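Recording two-arm demonstrations for motor assembly

Applies to: Letcombe teleoperation station, two-arm configuration
Previous page: Calibrating the leader arms
Next page: Reviewing and trimming episodes

This page covers recording a set of demonstrations for a small motor assembly task by remote control. It assumes the leader arms are calibrated and that Titine, the recording software, is installed and can see both follower arms and the head camera.

Before you start

Fix the cover sheet to the table and mark the start zone with thin tape. Do not move the tape once the first episode has been saved. If it lifts, press it back down on the same line or start a new set.

Set the lamps so that reflections stay clear of the area where the parts are laid out. Bare metal loses its edges in the head view when a reflection falls across it. Check this in the Titine preview window, as the view from the operator's chair is different.

Open both grippers fully and drive the arms to the ready pose. In this pose the fingers should point inwards, towards the middle of the table, with neither hand covering a part in the head view.

Laying out the parts

Place the larger motor parts near the middle of the table, where both hands can reach them. Small rings and washers go on their own, nearer the hand that will pick them up. A small ring that lies against a larger part is hard to grasp without pushing that part out of place.

Vary the layout between episodes. Shift the parts by a few centimetres and turn them, but keep each one within reach of the hand assigned to it. Layouts in which parts lean on one another are allowed, provided they stay put when the table is tapped.

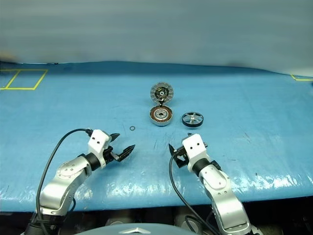
Recording an episode

1. In Titine, choose New episode and enter the task name. Use the same spelling for the whole set. The export tool treats "motor assembly" and "motor-assembly" as separate tasks.

2. Hold the leader arms in the ready pose and press the left pedal. Recording begins after 2 seconds. Keep still until the indicator turns green.

3. Bring the first hand in from above and slow down before the fingers close. For a thin ring, lower the fingertips until they almost touch the cover sheet, then close them slowly.

4. Lift clear of the other parts before moving sideways. Dragging a part across the sheet adds wrinkles, and these alter the background for later episodes.

5. When both hands are needed, let one hold while the other moves. Moving both at once is quicker for a practised operator but gives less consistent data.

6. Release the part, withdraw both hands to the ready pose and press the right pedal to stop.

A missed grasp need not end the episode. Open the fingers, back off and try again. Discard the episode if a part leaves the table or if the arms touch each other.

How many episodes

Record 80 episodes for each task, in 4 blocks. Change the layout pattern between blocks and check the joint offsets before each new block. If two operators share the work, split every block between them so that neither person's style is tied to one layout.

Common faults

Gripper lags behind the leader trigger: close the preview window on any second screen, then restart the Titine session.

Cable snags during wrist rotation: leave a longer loop at the wrist and fix the cable lower down the arm. Run the full wrist range in both directions before recording again.

Part slips when lifted: clean the fingertips and check that they meet squarely. Raise the grip force only if cleaning makes no difference, and note the new value in the episode log.

Episode will not save: the Fondstead drive is full or has been unmounted. Titine keeps the last episode in memory until the next one starts, so remount the drive and choose Save again before pressing a pedal.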